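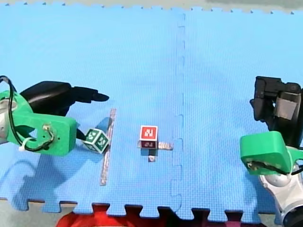 North car park closes for resurfacing

August
By the Site News desk, Grikdale

The north car park at Grikdale will close for two weeks while the asphalt is replaced and the drains along the fence line are relaid. Work starts after the first shift change of the month. The drains have backed up every winter for the past few years, and patching the low corner has not fixed it.

Almost 200 cars use the north side on a normal weekday. During the closure, staff with a north permit can park in the Lenz overflow lot across the road. Permits will be honoured there as they are, so there is no need to apply for a new one. Leave the permit on the dash where it can be read through the windscreen.

The overflow lot is unsealed and gets muddy near the entrance. Keep to the gravelled lanes, and don't park on the grass verge, as the council has been ticketing there.

Both pedestrian gates will stay open. The path from the overflow lot comes out at the east gate, and the lights along it have been reset to come on at 5:30 pm. If you finish after 9 pm, security will walk you to your car. Ring the front desk before you leave your work area.
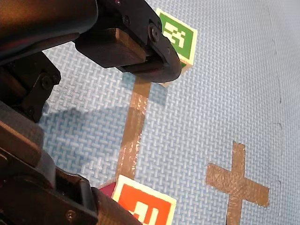
Brown finger pad on a black gripper.

Bikes are moving too. The old racks beside the north stairs come out in the first couple of days and won't be going back. The new cage will be on the south side, next to the showers, with room for 60 bikes and a row of power points for charging. Any bike still locked to the old racks when work begins will be cut free and held at the front desk. Abandoned bikes unclaimed by the end of the month will go to the Distden repair shop.

Deliveries should be booked to the south dock for the whole period. Praltum, the paving contractor, will have trucks through the north entrance from 6:30 am, and couriers won't be let in that way. Please update the delivery notes on any standing orders now.

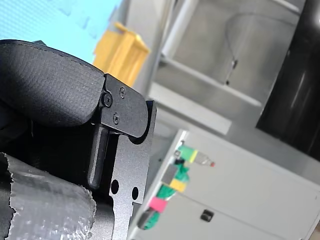 Facilities and Grounds, Grikdale

Accessible bays are being marked out temporarily in front of reception. If you have a temporary injury and need one of these, email the facilities inbox with your rego and the dates.

Heavy rain could hold up the line marking. Any change to the reopening will go on the noticeboard by the canteen and out by text to permit holders.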